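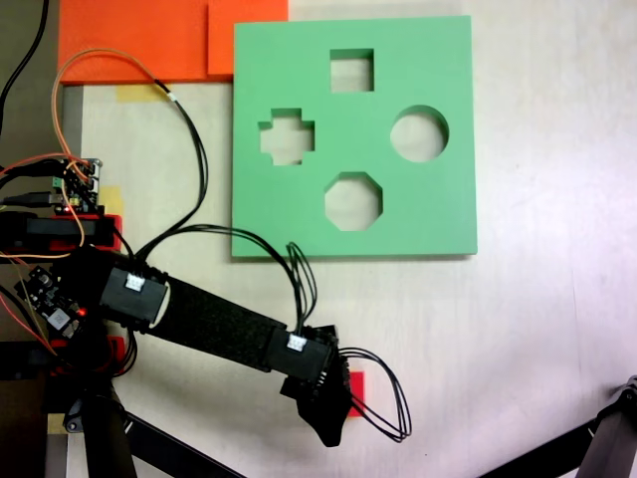 Fig. 3. Green foam board with four cut-outs.

Sunday, April 20, 2025
By Siwan Jarman

Week 6 notes: how little kids learn shape words

Okay, so last week we got through colour words and I promised you shapes. I love this topic, mostly since my own niece called every oval "egg" until she started kindy (and I never once corrected her, terrible aunt!).

The big idea is the shape bias. Once toddlers have a decent stock of nouns, they tend to stretch a new one to things of the same shape, and colour or texture gets far less say. Show them a "dax", ask for another dax, and watch what they reach for. The Landau, Smith and Jones paper is on the reading list, so please read the method section properly.

Names for the shapes themselves come later and they're messier. "Circle" and "square" are everyday words at home. "Octagon" mostly isn't, and plenty of kids will happily call one a circle, or a stop sign. Is that a mistake about the word or about the shape? I go back and forth, and I'd like us to argue about it in the tute.

Halima Rotich has the Thursday group in May. Bring your transcript, with every shape word highlighted in your favourite colour.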